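How to Clear a Hobby Table and Keep It Usable with Trays
by Nuwan Siriwardena
Filed under: Getting Organized, Small Spaces

My hobby table is in the corner of the dining room, which means it gets used for gluing, sanding, sorting beads, wrapping presents and, on bad weeks, holding up the mail. I've cleared it more times than I care to remember, and for years it filled right back up again within a few days. What finally helped was switching from drawers to plain shallow trays, and I've had enough emails about it since I mentioned it in April that I thought I'd write the whole method out properly. Get yourself a cup of something, it's a long one.

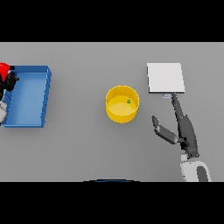
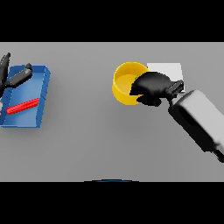
A shallow blue tray on a gray tabletop. In the second picture there's a thin red bar lying in it.

What you'll need

Shallow trays, as many as your table can take with room left over to work
One cardboard box with no lid
A damp cloth and a dry cloth
Masking tape and a marker
A trash bag
90 minutes when you won't be interrupted (put your phone in the other room, I mean it)

On the trays, please don't go out and buy a matching set before you start. I did that the first time. I ordered a whole stack from Talukder, beautiful things, very deep, and every one of them turned into a little pit with glue sticks at the bottom. Low sides are what you want, so that you can see everything at a glance and slide a hand in from any direction without knocking it over. Baking sheets are fine. So are the lids from big storage tubs, turned upside down. Pick a plain color for the inside if you have a choice, since small parts vanish on a pattern.

Step 1: Take everything off

Everything, and that includes the lamp and the mug of pencils and the thing you've been meaning to fix since winter. Put it all on the floor or the bed. I know the temptation is to shuffle the piles around and clean in between them, and I've done that too, but you never really see the table that way. Wipe it down with the damp cloth, dry it, and then stand there for a minute and enjoy it! Mine has a long scratch near the front from a craft knife and I'm always a little pleased to see it again.

Step 2: Decide where your hands go

Sit down in your usual chair and put your forearms on the table the way you do when you're working. The patch between them is your work area, and nothing gets to live there. If you like, mark the corners with small pieces of masking tape. Mine is a bit wider than a sheet of newspaper. Leave the tape down for a week or two until you've got used to it, then peel it off before it goes gummy.

Now notice which hand you reach with. I'm right-handed, so my tools go on the right, and the tray for pieces I'm partway through goes on the left, where my other hand can hold something steady over it. A left-handed person will probably want to flip all that. My daughter does, and she moves my trays around every time she sits down, and then I spend ten minutes looking for the tweezers.

Step 3: Sort by job, never by type

This is the part I got wrong for the longest time. I used to keep all the scissors together and all the glues together, like a shop would. It looks lovely, and then you sit down to cover a notebook and you need one thing from every tray in the house.

So go through the pile on the floor and group things by what you do with them. Bookbinding things together, model things together, mending things together. If you own two pairs of small scissors, they can go in two different groups. Anything that doesn't belong to any job goes in the cardboard box, and anything dried up, snapped or sticky goes in the trash bag. Don't test every pen at this point. You'll be there all night. Put the pens in the box and do them in front of the television.

Step 4: Choose 5 jobs

No more than that. If you have more than 5, then some of them are really things you used to do or things you'd like to do someday, and those can go in a labeled bag in the closet. There's no shame in it. My watercolors have been in the closet for a good long time and I think of them fondly.

Write the name of each job on a strip of masking tape and stick it on the outside of a tray, on whichever side will face you. Load the tray in one layer. If you find you're stacking things, either the tray is too small or you're keeping too much in it, and it's nearly always the second one – I say this as someone who once had four bone folders.

Step 5: Keep one tray with nothing in it

Please don't skip this. The spare tray is the one you'll use most. When you start a project, the bits you're working on go in the spare tray, and when dinner is ready you pick the whole tray up and put it on top of the bookcase, and the table is free. The next day you set it back down and you're right where you left off. Before I had a spare I'd leave half-finished pieces spread all over the table, and somebody would move them very helpfully into a bowl.

A jigsaw is a good way of trying this out if you're not sure. Edge pieces in one tray, sky in another, and so on. We did one with 3000 pieces over the holidays and the trays went back and forth from the table to the bookcase every mealtime without a single piece lost (well, one, but that was the dog).

Step 6: The evening reset

Before you get up for the night, put back anything that's wandered into the wrong tray, give the work area a quick wipe, and carry the spare tray to wherever it lives. It takes me less time than making tea. If I'm too tired to do the lot, I do the work area only and leave the rest for morning.

A few problems you might run into

The tray slides around. Put a piece of rubber shelf liner under it. The Omitz one works for me and you can cut it with kitchen scissors.

Small parts roll. Lay a folded washcloth or a bit of felt in the bottom. Beads especially will stay put on felt.

You can't find long, thin things. Brushes, rulers and sticks often don't fit straight along a tray, so lay them corner to corner, where you get a bit more length.

There's nowhere to put the trays when you need the whole table. I used the top of the refrigerator for months. A friend in Stestby slides hers under the couch, which I'd do myself if it weren't for the dog.

The cardboard box is still there. Mine too. Give it until the end of the month, take out anything you went looking for in that time, and pass the rest along.

If you try this and get stuck, leave a comment underneath and tell me what's on your table. I read all of them, though I'm slow to answer when it's gardening weather. Next time I'm going to tackle thread and ribbon, and I'd love to hear how you store yours, because so far I've only found ways that don't work.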